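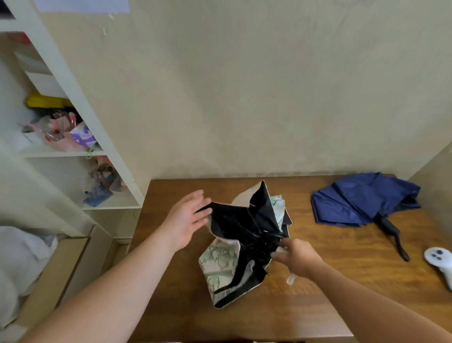

Facilities and Visitor Services Forum
Board: Policies and Procedures
Thread: Retention period for unclaimed property, proposed change from 90 days to 30

mmatheson_grillby
Posted October 2020

Colleagues,

The Grillby Public Library District is revising its unclaimed property policy, and I would welcome comments from institutions that have gone through a similar review. The current policy was adopted when the district had two buildings. It now has six, and each branch has been keeping its own log in its own way.

The draft provides as follows. Items of ordinary value (clothing, umbrellas, water bottles, toys, books not belonging to the district) would be held for 30 days at the branch where they were found. Items of higher value, including phones, jewelry, eyeglasses and hearing aids, would be sent to the Cruickshank Branch within two business days and held for 90 days. Cash and identity documents would be turned over to the police department under the existing agreement. Food and opened toiletries would be thrown away at closing.

At the last inventory the district held 1,395 items, of which 209 had any identifying information recorded. Storage at Cruickshank is at capacity.

I have two specific questions. First, has any member shortened its holding period, and did the number of complaints change? Second, does any member require staff to open or unfold an item in order to look for a name?

Morven Matheson
Visitor Services, Grillby Public Library District

pdx_operations
Ms. Matheson, our museum went from 90 days to 30 for ordinary items three years ago. Complaints did not increase. Nearly all successful claims are made in the first week, and the people who come in after a month are usually asking about something we never had. I would support the draft as written, with one addition: please state in the policy whether the day an item is found counts as day one. We left that out and had to issue a memo.

HallRegistrar
I must disagree with the previous reply. A museum serves many one-time visitors. A library serves the same residents year after year, and a number of them visit only occasionally. We are a college with a long winter recess, and a 30-day period would mean that a coat left in December is gone before its owner is back on campus. Please consider whether your patrons include students, seasonal residents or persons who may be hospitalized. We hold everything for 90 days and dispose of it twice a year, with the larger disposal in March.

The storage problem is real, but in our case it was solved with better shelving and labels. I would look at that before reducing what the public is entitled to expect.

mmatheson_grillby
Thank you both. The point about day one is well taken and will be added to Section 2.

To HallRegistrar: the district does serve seasonal residents, chiefly at the Ledard Branch. I had not considered a longer period for a single branch and am reluctant to do so, as patrons use more than one location and should not have to learn two rules.

ctr_admin_lowell
On the second question, our procedure does require it. Section 4.3 reads:

"Upon receipt, the attendant shall examine the item for a name, initials, telephone number or other mark of ownership. Outerwear shall be checked at the collar and inside pockets. Umbrellas shall be opened, checked at the handle, strap and inner canopy, and closed again before tagging. Bags may be opened only in the presence of a second employee."

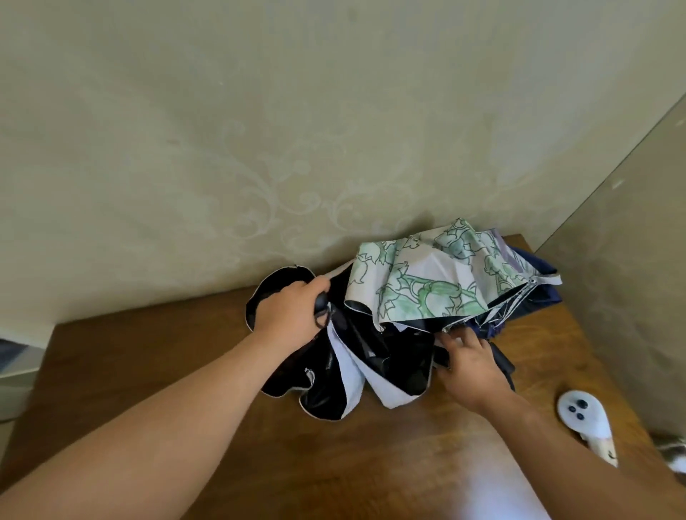 The entry is then made in the log by category, main color, pattern if any, and place found. We ask attendants to write the description so that a colleague at another desk could pick the item out from the shelf without assistance. "Floral" by itself has caused difficulty. "White with green leaves" has served well. The claimant is asked to describe the item before it is brought to the desk, and the attendant does not offer details.

The time required is modest. I would estimate that a mark of ownership is found on very few umbrellas and on a good share of children's jackets.

HallRegistrar
The two-employee rule for bags is sound and I would urge Grillby to adopt it. I have reservations about the rest. Our counsel advised that staff should handle items as little as possible, as we were once asked to pay for a zipper that the owner said had been intact. If staff are told to open things, the policy should say who is responsible for damage.

ctr_admin_lowell
That is a fair concern. Our form carries a line for condition on receipt, completed before the examination takes place. We have had no claim for damage under the present procedure.

tmk_records
May I ask what system members are using for the log? We purchased Wondari last year and staff have been slow to take it up. The category list is fixed, so that gloves and hats are both entered under "accessories," and a search for one returns all of the other. A shared spreadsheet did the same work at no cost.

pdx_operations
We also use Wondari. Categories can be edited by the account administrator under Settings, although the change applies only to new entries. I agree that the guide does not make this clear. For a district with six branches I would still prefer it to a spreadsheet, for the reason that two people cannot overwrite one another.

tmk_records
Thank you. I was not aware of the setting and will raise it with our administrator. I remain of the view that the spreadsheet was easier to train on.

mmatheson_grillby
The district will begin with a spreadsheet and review after one budget year.

Having considered the replies, I intend to revise the draft as follows:

Section 2. Ordinary items held 45 days at all branches. The day following the date found is day one.
Section 4. Examination for marks of ownership required, with condition noted first. Bags opened by two employees.
Section 7. Unclaimed clothing in usable condition to be donated. All other ordinary items to be discarded or recycled.

The 45-day figure is a compromise and I recognize that it will not satisfy everyone.

HallRegistrar
It does not entirely satisfy me, but it is an improvement. Please reconsider Section 7. Usable umbrellas and bags could be donated on the same terms as clothing, and I see no reason to discard them.

mmatheson_grillby
Agreed. Section 7 will be amended to read "clothing, umbrellas, bags and similar articles in usable condition."

ctr_admin_lowell
Would you be willing to post the adopted text once your trustees have voted? We are due to review our own next year.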